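Hiltitz Hardwax Oil for Tabletops, Clear Matte

Item 600-M
Sizes: 200 ml, 400 ml, 4000 ml
Shipping: ground only, not available by air

Hiltitz Hardwax Oil is a one-can finish for indoor wooden tables, desks and workbenches. It soaks into the grain and leaves a thin wax layer on top. The clear matte version keeps pale woods close to their bare color. If you want a warmer tone, order the Jondetero tint and stir it in before the first coat.

The 400 ml can is enough for two coats on most dining tables. Shops that finish several tops a week usually buy the 4000 ml can. It has a wide lid and a steel handle. Stir from the bottom, as the matting agent settles in storage. 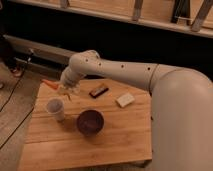
Light-colored wooden tabletop.

Directions

Sand to 150 grit and vacuum the surface. Do not sand finer than 180 or the oil will sit on top. Spread a thin coat with a white pad or lint-free cloth, wait 15 minutes and wipe off everything that has not soaked in. Leave overnight. Apply the second coat the same way. Light use after 24 hours, full cure in up to 10 days. Keep hot dishes and wet glasses off until then.

Lay used rags flat outdoors to dry, or put them in a metal can filled with water. Oily rags left in a pile can catch fire.

Care

Wipe with a damp cloth and mild soap. Dull patches can be re-oiled without sanding the whole top. Skondgate spray cleaner is fine for weekly use. Do not use ammonia or scouring powder.

Color samples on oak, ash and maple are kept at the Stępień counter. For orders by the pallet, ask for Zbigniew Nowicki.

Price list updated 8/11/23. The old 750 ml can is discontinued.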